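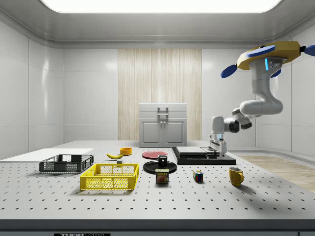
The arm lives in the computer until further notice

July 6, 2019

I own 2 robot arms. One is in pieces in a tote on my shelf at Rollside, the shared shop where I rent a bench and borrow everyone's clamps. The other one exists only in software, has a spotless white lab all to itself, and has never once needed a replacement bearing. Guess which one I've been spending my evenings with.

The plan was to have the real one sorting junk by now. I bought the parts for the first joint last November, bolted it to a plank, and watched it throw a coffee mug off the bench with real conviction. I liked that mug. After that I decided the practice runs could happen somewhere with free crockery.

So I gave the simulated arm a table full of household stuff: two crates, a banana, a Rubik's cube, a couple of mugs, a can of SPAM. The yellow crate is where things are supposed to end up. The gray one behind it is for later, when I get ambitious about sorting. Both are still empty in the shot up top, so don't get excited.

The simulator I'm using is called Stola, and it has opinions. It believes strongly in gravity and only casually in friction. My first week of grasping went like this: the fingers close on an object, the object thinks it over, the object leaves. I had the friction on the finger pads set to a number meant for something else entirely, and I blamed my own code for four nights before I looked.

Once that was fixed I wrote a little script called Tse that sets the table, picks a target, runs one attempt and writes down what happened. I let it go for 100 tries on the banana. It did fine when the banana was lying straight across the fingers and made a complete fool of itself at any other angle – the planner kept grabbing for the middle of the bounding box, and the middle of a banana's bounding box is mostly air. I now aim for the object itself. I'd like to say this took me less than an evening.

Plates are next and I'm dreading them. A flat plate on a flat table gives you almost nothing to hold, and the black one has a mug standing on it, so the mug has to go first. My code has no idea that things can be on top of other things. As far as it knows, the world is one layer deep.

The real arm hasn't been completely ignored. I reprinted the elbow bracket in a tougher filament, and I have a quote from Urex for the gearboxes I should have bought in the first place. It came to $1799. I read it, closed the laptop and went to look at my simulated gearboxes, which were free and have no backlash whatsoever.

If I can get the plates working, I'll order one gearbox and see how the shoulder behaves. The bench at Rollside is paid through the end of the season, and the tote is starting to get looks from the woodturners.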